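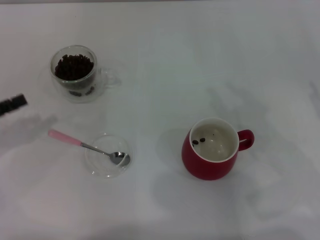

Glass cup, glass bowl, red mug. Two beans have reached the mug, and the perception team would like more.

Beans, spoons and the trouble with glass

If you have walked past the manipulation bench lately and wondered why a software group needs so much coffee it never drinks, Randi Eklund has your answer. Her team is rewriting the part of Zoden that decides where things are before the arm goes anywhere near them, and they have picked the least cooperative tableware in the building to do it with.

The red mug is easy. The segmentation model finds it on a white table every time and is, Randi says, "a bit smug about it." The glass cup is another matter. Its handle barely differs from the tabletop, and the old depth pipeline tended to report a neat pile of coffee beans hovering in space with no cup involved. The planner, which believes whatever it is told, would then plot a lovely short path straight through the handle.

The new version stops asking the depth map about glass at all. It looks for rim curves in the color picture, fits a simple shape to them and hands the planner a keep-out volume that is fatter than the real thing. Halvard Solheim wrote the fitting step over 11 days in April and has been defending its fatness ever since. Vidar Boström, who owns the planner, points out that with a cup, a bowl and a spoon handle all wearing padding, there is sometimes no legal way left to reach the spoon. They have settled on padding that shrinks as the gripper slows down. Both claim it was their idea.

Then there are the beans. The scoring script was built to weigh the mug before and after each scoop, but a bean or two hardly troubles the scale, so Maj-Britt Ekström added a visual check that looks inside the mug for dark blobs. It works nicely on the white interior. It also takes a generous view of specks, and for one happy afternoon our success rate was almost 80 percent. Please wipe out the mug before you log a run.

Next on the list is the spoon, whose shiny end reflects enough gray to pass for part of the bowl. Frøydis Tveit is labeling by hand for now and would welcome company, particularly from anyone who has said in a meeting that labeling is quick.

The glass branch is open for testing on the Rustad bench. Turn on the padding overlay in the viewer before you file a planner bug, and send the log to Vidar along with it. He will ask for it anyway.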